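Sábana ajustable

La sábana ajustable, llamada también sábana bajera ajustable o simplemente bajera, es una pieza de ropa de cama que cubre la cara superior y los costados del colchón y se sujeta a él por medio de un borde elástico. Se distingue de la sábana encimera, que se coloca sobre el durmiente, y de la bajera plana o tradicional, que carece de elástico y se fija remetiendo los bordes sobrantes bajo el colchón.

Denominación

En el comercio textil de España predomina la forma «bajera ajustable». En varios países de América se emplean «sábana de cajón», «sábana esquinera» y «sábana con elástico», con usos que cambian de una región a otra. El término «cajón» alude a la forma tridimensional que adopta la pieza una vez confeccionada: un rectángulo central con cuatro faldones laterales unidos en las esquinas. En fichas técnicas, el faldón recibe el nombre de caída, fondo o altura de esquina, y se indica siempre en centímetros.

La palabra «sábana» procede del latín sabana, plural de sabanum, tomado a su vez del griego. Designaba en origen un paño de lino de uso diverso, entre ellos el de secarse tras el baño.

Estructura

La pieza se compone de un panel principal, cuatro costuras de esquina y un dobladillo perimetral que aloja el elástico. El panel se corta en una sola tela siempre que el ancho del tejido lo permite. En las medidas mayores, o cuando se trabaja con telares estrechos, puede llevar una unión longitudinal, que se sitúa preferentemente hacia un lateral para apartarla de la zona de apoyo del cuerpo.

La esquina se obtiene retirando un cuadrado de tela en cada vértice del panel y cosiendo entre sí los dos bordes resultantes. El lado de ese cuadrado determina la caída. Una caída insuficiente deja el elástico sobre el canto del colchón, posición desde la que se desliza hacia arriba con el movimiento; una caída excesiva acumula tela bajo el colchón y reduce la tensión de la superficie.

Existen dos disposiciones principales del elástico. En la primera, el elástico se limita a las esquinas, con tramos rectos de dobladillo simple entre ellas. En la segunda recorre todo el perímetro. La disposición perimetral reparte la tracción de modo más uniforme y tolera mejor las diferencias entre la medida nominal y la real del colchón, aunque consume más material y alarga la confección. Una variante intermedia coloca el elástico en los dos lados cortos, cabecera y pies, y deja libres los largos.

Materiales

El algodón es la fibra más empleada. Se utiliza en ligamento tafetán, que da lugar a la percala cuando el hilo es fino y el tejido cerrado, y en ligamento satén, de tacto más liso y mayor caída. El tafetán transpira con facilidad y muestra arrugas marcadas; el satén las disimula algo mejor, pero es más sensible al enganche. La franela, perchada por una o ambas caras, se reserva para los meses fríos.

El tejido de punto de algodón ocupa un lugar propio dentro de las bajeras. Su elasticidad permite cubrir colchones de grosor variable con una misma referencia, y la superficie se mantiene tensa sin planchado. Como contrapartida, tiende a formar bolas en las zonas de roce y puede perder dimensión en los primeros lavados si no ha recibido un tratamiento de estabilización.

Las mezclas de algodón y poliéster se utilizan en hostelería y en ropa de cama económica. El poliéster acorta el secado y mejora la resistencia a la abrasión, a costa de una menor absorción de humedad. El lino, más rígido y de precio superior, se arruga de forma pronunciada y se ablanda con el uso. Las fibras celulósicas regeneradas, como el lyocell y la viscosa, ofrecen un tacto fresco, si bien la viscosa pierde resistencia en húmedo.

El elástico está formado por un alma de caucho natural, caucho sintético o elastano, recubierta de hilo de poliéster o de algodón. Es el componente que antes envejece. El calor seco, los blanqueantes clorados y el plegado prolongado en tensión aceleran su degradación – en muchas bajeras el tejido conserva sus propiedades cuando el elástico ya las ha perdido.

Medidas y ajuste

La medida nominal de una bajera corresponde a la del colchón al que se destina y no a la de la tela extendida. En España son habituales los anchos de 90, 105, 135, 150, 160 y 180 cm, con largos de 190 o 200 cm. La caída estándar se sitúa entre 25 y 30 cm. Los colchones con capas viscoelásticas y los sobrecolchones han extendido el uso de caídas mayores, de 35 cm en adelante.

Para calcular la tela necesaria se suma al ancho del colchón el doble de su grosor, el doble del tramo que se desea alojar por debajo y el margen de dobladillo. La misma operación se repite con el largo. A las cifras obtenidas se añade la previsión de encogimiento, que en el algodón sin tratar puede alcanzar varios puntos porcentuales en el sentido de la urdimbre y resulta algo menor en el de la trama.
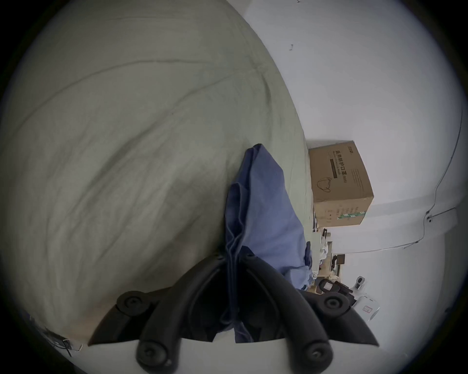

¿Por qué se sale una sábana ajustable de la esquina del colchón?

Las causas más frecuentes son una caída inferior al grosor del colchón, un elástico que ha perdido fuerza de recuperación y un encogimiento de la tela superior al previsto por el fabricante. También influye el canto del colchón: los perfiles redondeados ofrecen menos retención que los rectos, y una funda protectora de tejido resbaladizo reduce el rozamiento entre ambas superficies. Si el elástico es la causa, puede sustituirse descosiendo un tramo corto del dobladillo y pasando una cinta nueva; cuando la caída es escasa, la pieza no admite una corrección sencilla.

Colocación

El procedimiento habitual comienza por una esquina de la cabecera y continúa por la diagonalmente opuesta, en los pies. Con dos vértices enfrentados ya sujetos, la tela queda centrada y los restantes se ajustan con menor esfuerzo. El orden contrario, por lados consecutivos, concentra la tracción en la última esquina y favorece la rotura de la costura.

En camas adosadas a una pared conviene empezar por el lado menos accesible. En literas y camas nido resulta más práctico levantar el colchón por un extremo y deslizar el faldón por debajo antes de apoyarlo. Tras fijar las cuatro esquinas se alisa la superficie desde el centro hacia los bordes. Los pliegues diagonales suelen indicar que la pieza está girada respecto del colchón o que una de las costuras no coincide con su vértice.

Algunos modelos incorporan una etiqueta o un hilo de color en el dobladillo para señalar el lado corto. A falta de marca, puede tomarse como referencia la dirección de la urdimbre, paralela por lo general al largo. Los tensores de clip, tiras elásticas con pinzas en los extremos, se instalan bajo el colchón y unen los dos faldones de una misma esquina o de lados opuestos.

Confección industrial

La producción en serie parte de rollos de gran ancho. El tejido se extiende en capas, se corta con cuchilla vertical o automática y pasa a la unión de esquinas, realizada con máquina remalladora de cuatro o cinco hilos. La aplicación del elástico se hace en una sola operación: un alimentador mantiene la cinta estirada mientras se cose, de modo que al relajarse frunce el borde. La relación entre la longitud de la cinta en reposo y la del perímetro cosido determina la fuerza de agarre.

Entre los sistemas de referencia en la confección de tamaño medio se cita el método Perilham, que invierte la secuencia y aplica el elástico en plano, antes de cerrar las esquinas. La técnica Ornella Pellegrini la describió en un manual de taller editado por la firma Broson, donde la recomendaba para tiradas cortas por la sencillez de la maquinaria. El fabricante Joly adoptó más tarde una solución mixta, con cinta aplicada en plano en los lados largos y en curva en las esquinas. La serie Skolline, destinada a alojamientos colectivos, emplea doble costura de esquina y una caída única para 3 anchos distintos.

El control de calidad comprende la comprobación de medidas con la pieza relajada y en tensión, la resistencia de la costura de esquina y la recuperación del elástico tras ciclos repetidos de estirado. En un ensayo interno de Broson se sometieron a lavado 2,112 piezas y se registraron 11 roturas de costura, todas ellas en el vértice superior de la esquina.

Lavado y conservación

El algodón blanco admite por lo común 60 °C; los tejidos teñidos y las mezclas se lavan a 40 °C o menos. Las bajeras tienden a formar una bolsa durante el ciclo, en cuyo interior quedan atrapadas otras prendas. El efecto se atenúa lavándolas separadas de las piezas pequeñas y evitando la carga completa del tambor. Para el secado a máquina se aconseja una temperatura moderada por la sensibilidad del elástico.

El plegado parte de la inserción de unas esquinas en otras. Se introducen las manos en dos esquinas contiguas con el revés hacia fuera, se vuelve una sobre la otra y se repite la operación con las dos restantes. El conjunto se apoya en una superficie plana, se doblan hacia dentro los bordes fruncidos hasta obtener un rectángulo y se pliega en tercios.

Véase también

Sábana encimera
Funda de colchón
Percala
Ropa de cama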